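Delyth Maddocks
January 5, 2021

OK, a thread on enamelware, because I've spent the whole holiday break reading old kitchen catalogs and I have to put it somewhere! 1/

Enamel is glass. Real glass, ground to a powder, put on steel or iron and fired until it melts and sticks. Every chipped camping mug you've ever drunk from is a metal cup wearing a glass coat. I was well into my thirties before I knew this and I'm still not over it.

The speckles are my favorite part. On a lot of the old stuff they come from flecking a second color over the first before it goes in the kiln, so you get pieces from the same set that don't match. I have a Plidden roasting pan where one end looks like a night sky and the other end is nearly plain. I love it so much.

Some of the big graniteware pots were swirled by hand too. Blue and white is the one everybody hunts for. Brown goes for next to nothing, so buy brown! It's gorgeous with beans in it.

The catalogs themselves are a treat. The Trerura one I found in June runs to 222 pages and has an entire section of lidded pails. Milk pails, berry pails, lunch pails with a tray on top for your pie. A tray for your pie!!

Also in there: a coffee boiler for "camp, church or threshing crew." I want to know who was drinking all that coffee. My grandmother's church had one on the back burner until the early 80s and it made the worst coffee in the county, and people still lined up for it.

Somebody asked about chips. A chip on the outside or on the handle, I keep using it, just dry it well or the bare metal rusts. A chip on the inside where the food goes, I retire it. Mine hold pencils, clothespins and one very happy geranium.

Please don't take a screaming hot pot and run cold water in it. The glass and the metal shrink at different speeds and the coat can crack. I lost a Hughes saucepan that way in 2000 and I can still hear the ping.

Stuck-on rice: warm water, a spoonful of baking soda, leave it overnight. Skip the steel wool. You'll take the shine off and then everything sticks worse.

And can we talk about red? Red is having a moment and I'm all in. For years it was white with a blue rim or nothing, and now look at the gloss on this one.
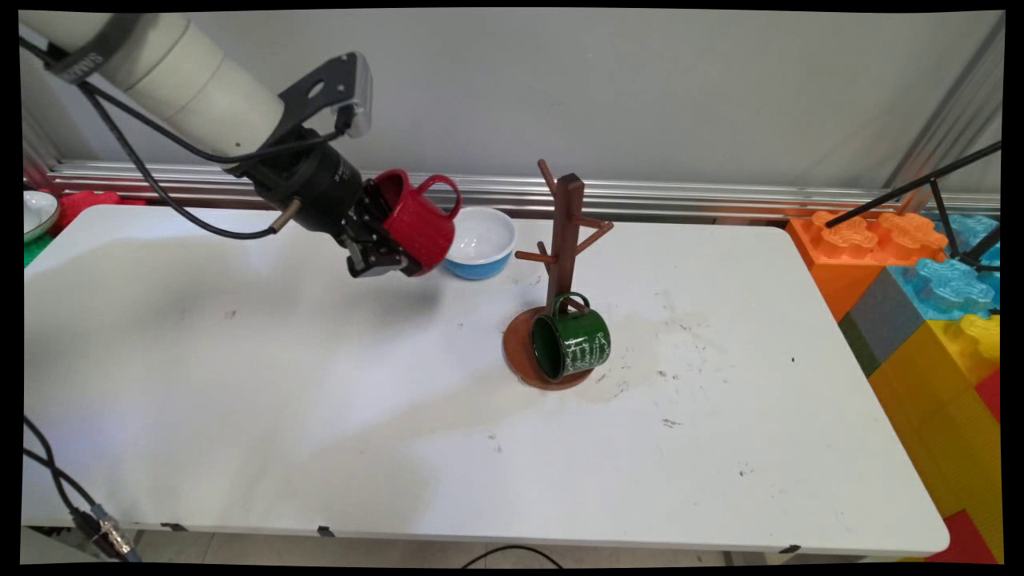
Red enamel, a little speckle, curved handle. My kind of mug.

If you're just starting out, get one mug and one pie plate and use them to death. My Zulever pie plate cost 4 dollars and has done eight Thanksgivings.

Older pieces can have things in the glaze you don't want in your soup, so if you can't tell how old something is, put it on a shelf and enjoy looking at it.

Next up is bread boxes, I've got opinions about hinges. Show me your enamel in the replies, chips and all! Brown especially. /end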